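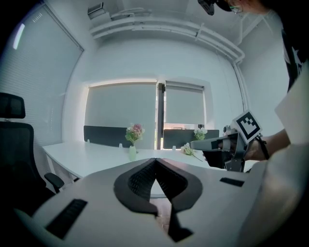 3.2 Loan records and coding of items

The loan records came from two tool libraries, one in Bander and one in Giraldo. Both lend to any adult with a local address and both charge a flat yearly fee. The Bander library opened first and kept its early loans on paper cards, which we typed into a spreadsheet by hand. Giraldo has used the Olunard lending software from the start, and its records were exported in April 2023. Cards with no return date were kept in the sample and marked as open loans.

After duplicate entries were removed, 824 loans remained. Each loan was coded for item type, length of loan, number of renewals, and whether the item came back late. Late was defined as more than 7 days past the due date. This is looser than the rule at either library, but Bander did not fine members for the first week and its staff often left short delays off the card.

Item type was harder to code than we expected. The two catalogs use different headings, and the same cordless drill may be listed under "power," "carpentry," or "home repair." We dropped the catalog headings and sorted items by how they are used: held in the hand, set on a bench or floor, or worn. An item held in one hand during use was coded as hand-held regardless of its purpose or power source. A strap at the wrist did not move an item into the worn group, which was kept for things such as knee pads, harnesses, and ear protection. Ladders and carts were coded as floor items.

Sets caused a separate problem. Giraldo lends socket sets as one item, while Bander lets members borrow single sockets and writes a card for each. We treated cards with the same member number and the same date as one loan if all the items belonged to one set. Mixed loans, such as a saw and a clamp taken home together, were left as separate records.

Member numbers were replaced with random codes before analysis. We had no access to age or income, so distance from the library is the only household measure used in Section 4. It was taken from the center of the member's postal area and rounded to the nearest 500 meters. Members in the Surkov district can use either library, and their loans were assigned to the one that issued the item.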